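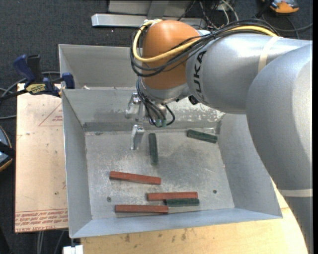 Stelham, September 20, 2020

Section 4. Putting up the Solladska shelving

The leaflet in the carton says one person can do this job in half an hour with no tools. Set aside an afternoon, find a rubber mallet and get a second pair of hands. These steps replace pages 2 to 5 of the leaflet.

Before you start

1. Check the floor with a level. The leaflet claims the feet will take up "any normal slope". Ours had very little thread on them, so pack the low side with steel shims if you need more than a couple of turns.

2. Lay out the four posts and look for the small arrow stamped near one end. It points up. The drawing in the leaflet shows one post the wrong way round.

3. Keep the unit at least 300 mm clear of any heater, whatever the colour chart says about the finish.

Assembly

4. Lay two posts on cardboard, 750 mm apart measured centre to centre, and hook in the bottom and top end beams.

5. Tap each beam down until the lip sits flush. A click doesn't mean it is seated. Pull up on it hard to be sure.

6. Repeat for the other end, then stand both frames up and join them with the long beams, lowest first.

7. Fit the back brace. The leaflet calls it optional. Alaric Ferreira left his off in August and the top shelf swayed every time the door was shut.

8. Drop in the shelf boards, smooth side up.

Loading

The box says 363 kg per shelf. That figure is for a load spread evenly over the whole board, and we have seen no test sheet to back it up. Until Kowalczyk sends one, keep to 274 kg and put the heaviest items at the bottom.

CAUTION: Do not climb the beams, even to reach the last clip.

CAUTION: Fix the unit to the wall before loading it. The plastic plugs supplied may be fine in solid brick. We would not trust them in plasterboard.

Note: Landum sells a corner bracket listed as compatible. The holes on ours lined up on one side only. Hold it against the post before you throw out the packaging.

Missing clips should be reported to Dolores Esposito, with the batch code from the end of the carton. Do not swap in clips from the older grey units; they go in easily and come out just as easily.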